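Protus counter unit: change to shelf fixings

The Protus counter-top display has been in production at Horley since September, and the first full run of 2,000 units is now with the customer. Returns from the shop floor were low, but the same fault appeared on most of them. The lower shelf bracket worked loose in transit and the shelf arrived out of level.

The original bracket was held by two self-tapping screws driven straight into the side panel. On the bench this gave adequate holding strength. Under vibration the threads cut into the board and the screws backed out by up to half a turn. Tiziana Guerra repeated the test with packed units on the shaker table and found movement on 6 of the first batch.

From this month the bracket is fixed with machine screws into threaded inserts. The inserts are pressed in before the side panels are edged, so the hole positions are now set by the drilling jig and no longer by the assembler. Assembly time goes up by about 2 minutes per unit. The unit price to existing customers stays the same until the current order is complete.

The header panel is also changed. It was supplied loose and slid into a channel at the top — a good fit when new, slack after several changes of graphic. The channel has been made deeper and the header is now 127 mm high. Artwork prepared for the old size will need to be redrawn, and the new template is available from the drawing office.
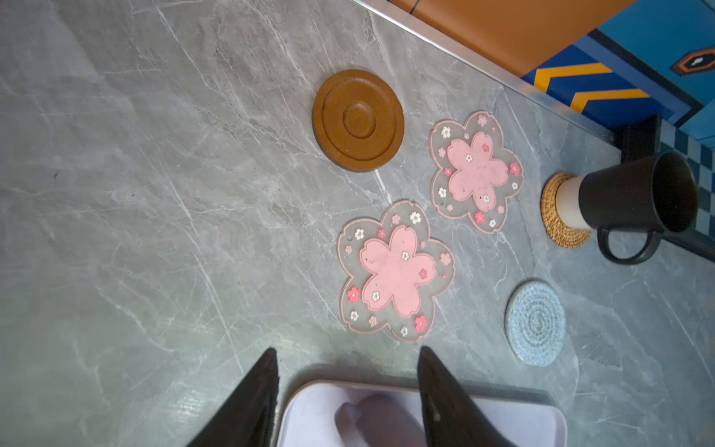 Customers holding stock of the earlier version can order a conversion kit under the Charpentier spares list. The kit contains inserts, screws, a drilling template and one sheet of instructions. A hand drill with a depth stop is needed. Units already fixed to a counter should be taken down before drilling.

Climulwood finishes are not affected by either change. Orders for the revised unit are being taken now, with the old drawing withdrawn on 5/30/25.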